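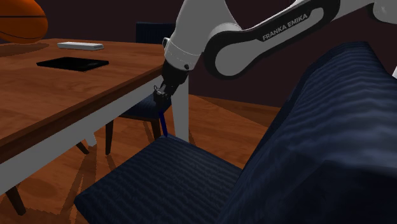 Dining room scene in the Findent simulator, with the blue stick under the gripper.

Findent sells its scene pack as "ready in 15 minutes." I have doubts about that, and about the price, but you can get decent use out of it if you set it up yourself and skip the wizard.

Start with the stock dining room. Load the arm first, then the table and chairs, then the small items. Save before you go on - the autosave lost my work twice.

Next, open the contact settings. The default is 130 solver steps, fine for a ball and poor for anything thin. I use 992. Fergal Heffernan at Bimutier swears by 2000, but on my machine that crawls.

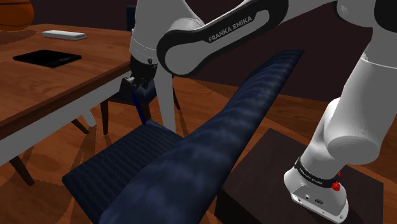

Page last changed: November, by Aroha Tamihana

Now pull the view back until you have the base and the table together. Check the chair nearest the arm. The sales page says the planner "understands furniture." Maybe. I would still run the path at quarter speed and look at the stick's lower end, next to the seat corner, before trusting a clearance number.

If the path fails, move the chair, replan, and write down both positions. Support will ask for them.

Should you buy it? Try the free month first, and don't let them sell you the Cendcombe add-on until the basic scene runs clean.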